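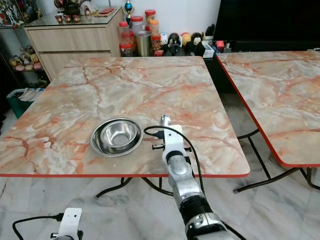

Mollico will decide in October whether to buy its own two-armed robots for household work or keep leasing them for another year, the Muvville company said Friday.

The decision covers six units. Mollico has leased its current robots from Pasichnyk, a local equipment dealer, under a contract that ends with the calendar year. The work is part of Tumo, the company's project on simple table tasks in ordinary homes.

Zlata Kovalchuk, who runs equipment planning at Mollico, said the company has the money to buy all six but has not settled on doing it at once.

"If we buy, we own the repairs too," Kovalchuk said. "The lease looks expensive until you have a wrist joint go out and the dealer swaps it the same afternoon. We have to put a price on that before we sign anything."

Under one plan now being considered, Mollico would buy four units this fall and lease two more until spring. A second plan would have it buy all six and pay Pasichnyk separately for service. Kovalchuk said the second plan costs less over three years if the robots run on a normal weekly schedule, and more if they sit idle for long stretches between homes.

Pasichnyk has offered to take part of the lease payments already made off the purchase price. The offer stands until the end of October. Neither company would give the full price of a unit.

Tumo uses homes as they are, with the furniture, dishes and floors the family already has. Kovalchuk said that matters to the budget, as the company does not build or rent practice rooms. It does pay to move the robots from home to home, and those trips were the item most often underestimated in last year's plan.

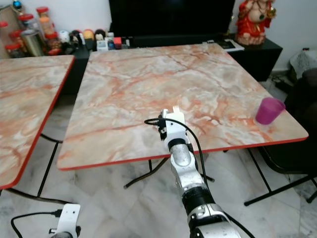 Spare parts budget goes up

Whichever plan is picked, Mollico will raise its yearly spending on spare parts. The draft budget sets aside $2,000 per robot for grippers, brackets and cables, to be spent without a separate request each time.

The change came out of the repair log. Project staff recorded 51 part replacements over the past year, and cables made up more of them than any other kind. Most were outer cables that run from the gripper back along the arm, where they can rub or catch when the arm reaches across furniture.

"The cable is cheap," Kovalchuk said. "The visit is what costs you. Somebody drives out, the family has given up their front room for the morning, and you get no work done until it's fixed."

She has asked Pasichnyk to quote a shorter cable and a clip that would hold it closer to the arm. If the quote comes in on time, both will be added to the order. If not, the robots will ship with the standard cable and be changed over later at Mollico's expense.

The company also plans to keep one complete spare gripper with each crew – at present the spares are shared and stored at the main office. Moving them out to the crews means buying more of them, but Kovalchuk expects fewer lost mornings.

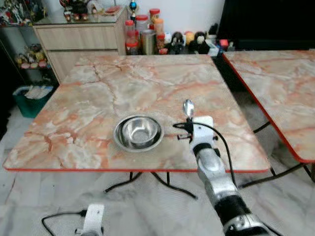 The type of gripper is the other open question in the order. Pasichnyk sells a wider model with a stronger hold, which Mollico tried in the spring and sent back. Kovalchuk wants to stay with the white gripper now in use, largely on account of flatware. It can hold a metal spoon upright over a table with a steel bowl alongside, and spoons and bowls are what much of the Tumo task list calls for. The wider model did better with full jars but had trouble with thin handles, she said, and fitting both kinds would mean two sets of spares.

Mollico has asked for a test period in the purchase contract. Each robot would have to complete 200 working hours in homes before the final payment is made, with any part that fails in that time replaced by the dealer. Pasichnyk has agreed to a test period but wants some of the hours to be run at its own shop, and the two sides are still talking.

Training is budgeted separately. New crew members spend their first week with an experienced operator before going out on their own, and Mollico does not plan to change that. The company expects to hire for two of the six crews if the full purchase goes ahead. Under the smaller plan, no one would be hired before spring.

Delivery would take eight weeks from the date of the order, according to the draft schedule. An order placed at the end of October would put the first robots in homes just after the current lease runs out, and Mollico has asked for a one-month extension on the old units to cover the gap. Pasichnyk is expected to answer next week.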